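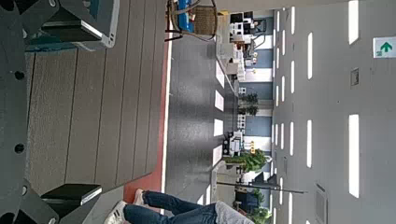
How much coding do you need to know before you join a robotics club? Very little. I'd done one evening of Python in my life, most of it spent looking for a missing bracket, and they let me in anyway.

I get asked that a lot at the moment, usually by people who've had to sit through me talking about motor settings over lunch, so I thought I'd write some of it down. I joined the Tulton club in the autumn, mainly to get out of the house, and by November I was on the Wetar team and dreaming about tidy cables. Wetar is our entry for the Landon student cup (there are grown-ups in it too, you only have to be enrolled on something, and my evening course counts!).

The task this year is sorting. You get a pile of mixed bits, and the arm has to pick each one up and put it in the right tray. You score for every piece and lose points for drops. Last year's team finished on 1679 points and the winners, Duggan, had 2258, which is a gap I try not to look at too closely. Kieran Mac an tSaoi, our captain, has written both numbers inside the lid of the toolbox.

What do I do all evening, then? Mostly practice runs. Someone drives the arm through a pick, slowly, and we save it. Then we do it again with the piece turned a bit, and again a bit further over. We're aiming for 60 good ones per shape and we were on 51 for the little cylinders when I went home last time, far too late and very hungry. It sounds dull and some of it is, but I've got weirdly fond of it. You start to feel where the grip wants to be, and when somebody else's run goes in cleanly you cheer as if they'd scored at Wembley.

The coding has crept in sideways. I wanted the arm to wait half a second before closing, so I had to find the line that did the closing, and then I wanted to know what the line above it was for... and that was my whole weekend. I've now changed four files and only broken one of them (sorry, Kieran).

If you're thinking of coming along, bring a notebook and a drink with a proper lid. We start at half past six and newcomers normally spend the first session driving, so you won't be stuck in a corner reading a manual.

Next job for me is the long flat pieces, which I've been putting off. They slide about like anything and I think we need a slower approach from the side. I'll let you know how I get on.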